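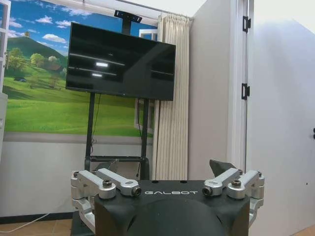 TV on its rolling stand, cables still dangling.

Monday, late. Tired, writing this fast before I lose it.

Spent the whole evening on the room again. Wanted the TV stand settled first so everything else could go in around it. Moved it 3 times. By the window - glare. By the door - kept walking into it. Ended up more or less where it started, ha. Wheels are good though, one push and off it goes. Still have to do something about the two cables down the uprights. Velcro ties from Jistura would do it, they come in a bag of 200 and I need maybe six. Or steal a few from the desk drawer. Check drawer FIRST.

The shelf on the stand - leave it clear or put the keyboard there? The Womier is too nice to sit out getting dusty. Back in its box for now.

Then the wall. Went back and forth on the white perforated panel all week, thought it woud look like an office. Likes it more every time I walk past. The little strip of light brown wood down the edge helps a lot, warms it up next to the plain wall.
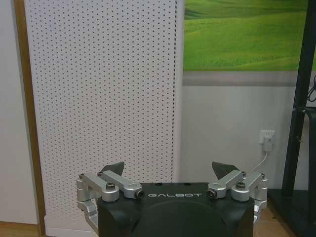 Big green hills picture stays too. Was ready to swap it for the Hnatiuk print but the green is the only real color on that side and the print is all browns. So print goes in the hall, done, not thinking about it again.

Floor needs a proper going over, only did the middle. Out of the Brotar cleaner, put it on the list. Also on the list: felt pads, lightbulb, bread.

2 hours gone and it felt like twenty minutes. Back hurts. Want to try hooks on the panel but not sure what size the holes take - measure tomorow, before coffee, or I'll buy the wrong ones like last time. Headphones could hang there. Maybe the good scissors so they stop dissapearing.

Ok bed. Forgot to eat the soup.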